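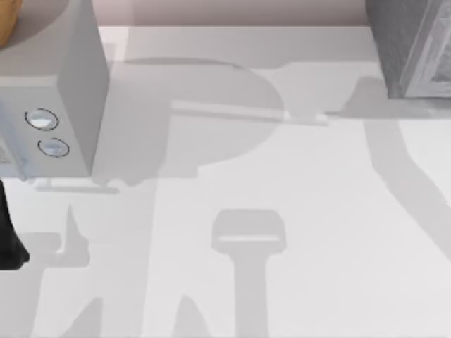 Contrôles antidopage et autorisations à usage thérapeutique : questions fréquentes

Page à l'usage des licenciés, des encadrants et des médecins de club du circuit Sulton. Les réponses ci-dessous résument le règlement médical du circuit. En cas d'écart entre cette page et le règlement, le texte du règlement s'applique.

Qui peut être contrôlé ?

Tout licencié inscrit à une épreuve du circuit, y compris les remplaçants portés sur la feuille de match et les sportifs ayant déclaré forfait après la clôture des inscriptions. Le classement obtenu n'entre pas en compte : la désignation se fait par tirage au sort, par ciblage ou par combinaison des deux.

Les contrôles ont-ils lieu uniquement en compétition ?

Non. Les sportifs inscrits au groupe de suivi peuvent être contrôlés à l'entraînement, à domicile ou sur tout autre lieu déclaré. L'inscription au groupe est notifiée par écrit et prend effet à réception.

Qu'entend-on par « en compétition » ?

La période débute la veille de l'épreuve à 23 h 59 et s'achève à la fin de la procédure de prélèvement. Certaines substances, dont les cannabinoïdes et la plupart des stimulants, ne sont interdites que pendant cette période. Une consommation antérieure peut néanmoins donner lieu à un résultat anormal si la substance ou ses métabolites sont encore détectables au-dessus du seuil. La date de prise n'est pas un moyen de défense suffisant à elle seule.

Comment se déroule la notification ?

L'agent de contrôle présente son accréditation et remet un formulaire que le sportif signe. À partir de cet instant, le sportif reste sous observation directe d'une escorte jusqu'à son arrivée au poste de contrôle. Un délai peut être accordé pour une cérémonie protocolaire, des soins ou une épreuve suivante — l'escorte demeure alors présente.

Un mineur peut-il être accompagné ?

Oui, par un représentant majeur de son choix, pendant toute la procédure. Le représentant n'assiste pas directement à la miction, sauf demande du mineur. L'absence du représentant n'invalide pas le prélèvement si sa présence a été proposée et refusée, et que le refus figure au procès-verbal.

Que se passe-t-il si le volume d'urine est insuffisant ?

L'échantillon partiel est scellé et enregistré. Le sportif reste au poste jusqu'à l'obtention du volume requis. Les boissons proposées sont individuelles et capsulées. Il est déconseillé de boire en excès : une densité trop faible impose un nouveau prélèvement.

Le refus de contrôle est-il sanctionné ?

Oui. Le refus, la soustraction et l'absence de présentation sans justification valable constituent des violations distinctes, traitées sans qu'un résultat d'analyse soit nécessaire.

Mon traitement contient une substance interdite. Que dois-je faire ?

Déposer une demande d'autorisation à usage thérapeutique (AUT) avant de débuter le traitement ou, s'il est déjà en cours, avant la première épreuve. Le dossier comprend le formulaire signé, l'ordonnance, les comptes rendus d'examens et un courrier du prescripteur exposant les alternatives envisagées. Une ordonnance seule ne vaut pas autorisation.

Une demande rétroactive est-elle possible ?

Elle est recevable en cas d'urgence médicale ou lorsque le temps disponible ne permettait pas un dépôt préalable. Les pièces doivent parvenir au service médical dans les 5 jours ouvrés suivant la demande de celui-ci.

Les compléments alimentaires sont-ils vérifiés par le circuit ?

Non. Le circuit ne valide aucun produit. Le sportif est responsable de toute substance présente dans son organisme, quelle qu'en soit l'origine. Il est recommandé de conserver l'emballage, le numéro de lot et la preuve d'achat.

Qu'est-ce qu'une suspension provisoire ?

Une mesure conservatoire prise après notification d'un résultat anormal et avant décision au fond. Elle interdit la participation aux épreuves et aux entraînements collectifs. Sa durée est déduite de la sanction éventuelle, à condition qu'elle ait été respectée.

Puis-je demander l'analyse de l'échantillon B ?

Oui, par écrit. Les frais d'ouverture du dossier s'élèvent à 400 euros, remboursés si l'échantillon B ne confirme pas le résultat. Le sportif ou son mandataire peut assister à l'ouverture du flacon.

Quel est le délai de recours ?

Le recours est formé dans les 20 jours suivant la réception de la décision. Il n'est pas suspensif, sauf décision contraire de l'instance saisie.

À qui adresser une question ?

Questions médicales et AUT : Dr Haruna Ichikawa, service médical. Procédures disciplinaires et recours : Wakana Morikawa, service juridique. Le secrétariat est fermé le dimanche — les demandes d'AUT urgentes peuvent être déposées en ligne ce jour-là et sont enregistrées à l'heure de dépôt.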